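How I get a wobble out of two tables pushed together

I do a lot of cutting out and pinning at home, and one table is never big enough. So I push two together, and for years I put up with a ridge down the middle that snagged every piece of fabric I slid over it. It's an easy fix, and it took me one evening plus a cup of tea gone cold.

You'll need a long straight edge (I use an old metal ruler), a pencil, a few felt pads and 2 clamps. My friend Gifty Amegashie swears by folded card in place of felt, but mine always squashed flat by the end of the week.

Start with the floor. Mine slopes toward the window, so I slide the tables around until both feel steady when I lean on them. Mark where the legs go with a bit of tape – you'll thank yourself after the next big clean.

Now lay the ruler across the join and look for daylight under it. Whichever top is lower gets a felt pad under the legs nearest the join. Check again at the front, the middle and the back. Mine was fine at the front and way off at the back, which drove me nuts!

Once it's level, clamp the two frames together underneath. Go gently and do a little on each side, or one top will creep up on you. Then run your palm over the seam. If you can feel it but nothing catches, stop there.

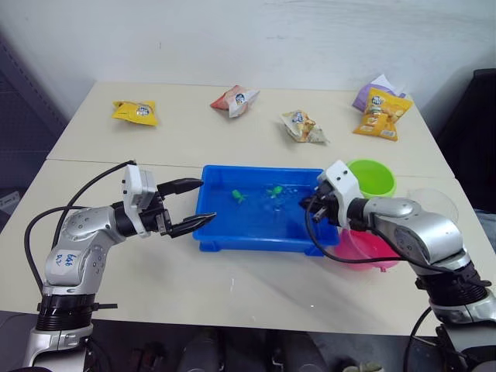 Two white panels side by side, with just a faint seam between them.

I check mine again every September, when the heating comes on and everything in the house seems to shift a bit. If a pad has gone thin, peel it off and stick on a new one before you touch the clamps.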